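Eylül Altıntaş has looked after the lounge on the upper floor of the Maltham building for six years. She orders the furniture, decides where it goes and does a good part of the cleaning herself.

The big cream sofa was her choice. "I wanted one long piece," she says. "We had chairs before, and people dragged them all over the place." She bought it from Milon for 2,667 dollars, delivery included. The budget was 3,000.
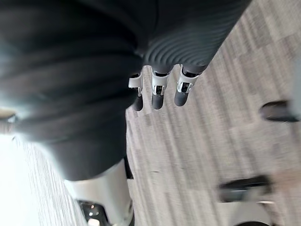
The carpet was there when she started. It came from Polat, and the quote for replacing it was 4,000 dollars, so it stayed. "It's gray, it's flat and it vacuums easily. I have no complaints about it," she says.

Her routine is short. Pick up paper first, then vacuum, then do the sofa. She goes over the leather with a damp cloth and dries it right away. A soft brush gets the crumbs out from around the buttons.

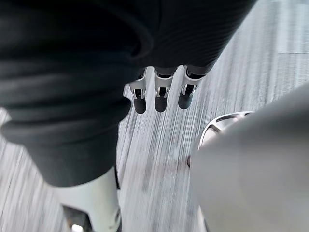
Tarık Akgül, who runs the Arkano office down the hall, uses the lounge for staff meetings. He says his people all want the same end of the sofa. "The corner goes first. After that they spread out."

Altıntaş puts the throw pillows back after each meeting. There is a blue one and a pale gray one, and she keeps both on the seat against the tufted back.
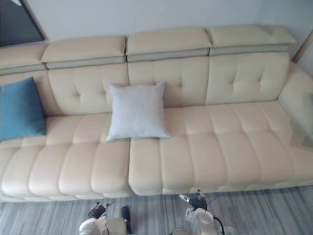 Does the light color show dirt?

"It shows jeans more than anything," she says. "I do the seats every week and the headrests once a month. If you leave it until September it takes all day."

The glass wall is the other big job. She cleans the inside, and a contractor does the outside for 100 dollars a visit. Daylight reaches well into the room, and she thinks the carpet near the glass has faded a little over the years.

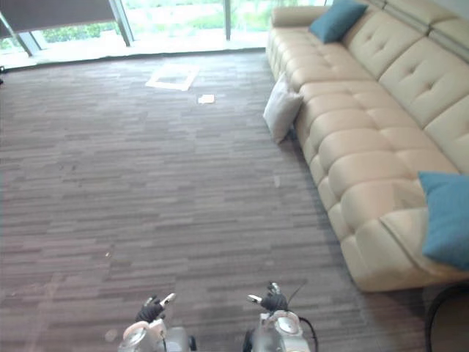
She has been asked to add a coffee table and has said no so far. Akgül would like one. "I hold my cup on my knee," he says. Altıntaş says she will look at prices again after the summer.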